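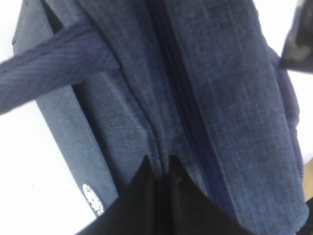 Wrist view, right arm. Navy bag, zipper, one finger at the gathered cloth.

Ticket 276: Zipper task, soft bag, unreliable
Opened by Dwynwen Gape, Friday, December 1, 2023
Product: Flinamano two-arm cell
Status: Open (again)

Problem: Customer wants the cell to close a lunch-size bag. It did 33 of 104 tries overnight. My nephew is at 104 of 104, and he is six and usually eating something.

Tried so far:
- Recalibrated both wrists. No change.
- Raised grip force. It now holds a fistful of fabric with great conviction and leaves the pull alone.
- Lowered grip force. It lets go of everything, including the bag.

Oskari Ikonen, support: Logs show the planner treats the folds as the zipper edge in most of the failures. Navy zipper, navy cloth, so I have some sympathy. Please send a side view with the bag standing up and the top partly open.

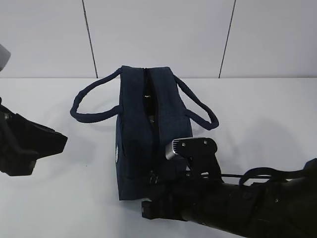 Side view. Right gripper low at the front corner by the pull, left gripper well clear of the bag.

Oskari: Thanks. Your left arm is keeping a polite distance. A person closing this would pinch the far end with the other hand. Is hold_assist on?

Dwynwen: It was off. It has been off since September. Turned it on and got 46 out of 104. The bag also walked across the table twice.

Dalia Belkadi, support: Set hold_assist to "light" and shorten the pull stroke. If the handles snag, tuck them down by hand first. Yes, I know that means a human is helping the robot close a bag.

Dwynwen: The sales sheet says "ready for household chores." Which household?

Oskari: Passed to Marciniak for the soft-goods patch. Leaving this open. In the meantime we suggest testing on a bag with a lighter zipper, or a box.

Contact support | © Cliveck | Back to top
We use cookies to keep you signed in. Accept / Manage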